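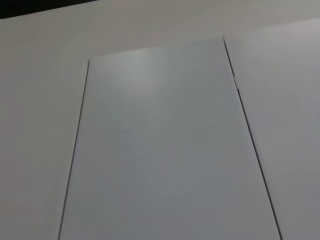
Smooth grey panel, bit of glare near the top.

1/ So the Troncoso ground plan is back. New name on the front page, same rugby club, same car park. I read the whole investor pack last night and I've got questions.

2/ The pitch: 1502 new seats, a covered stand, and a "community hub" that gets four mentions and no floor plan. Priner puts up most of the money. The rest comes from "partners to be confirmed". We've met those partners before. They didn't get confirmed.

3/ Caroline Owino told the supporters' meeting the club won't borrow a penny. Fine. Page 8 says the club "may guarantee certain obligations". I'd like someone to tell me how a guarantee differs from a debt once Priner gets bored.

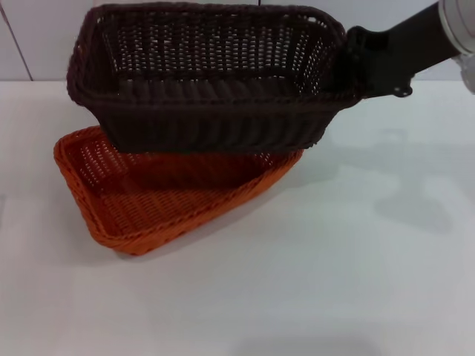
4/ Attendance. The pack assumes 800 extra through the gate every home match. From where? We had a derby in February, in dry weather, with a decent side out, and there was room to lie down in the old stand.

5/ Bartosz Sikora says a better ground brings better crowds. Maybe. He said the same about the new floodlights. I like the floodlights. I could see the empty seats much more clearly.

6/ Naming rights: Filline, for eight years, fee undisclosed. If the fee was good they'd have printed it in very large type.

7/ Edmund Michalski has asked for the full accounts before any members' vote and been told they're "commercially sensitive". We own the club, Ed included. Sensitive to whom?

8/ I'm not against a new stand. The roof leaks and the toilets are a disgrace. But fix the roof, fix the toilets, then come back with a plan that has the partners' names in it.

9/ Vote is 08/09/2020, members only, bring your card. I'm voting no unless page 8 gets rewritten. Replies open, but please read the pack before shouting at me.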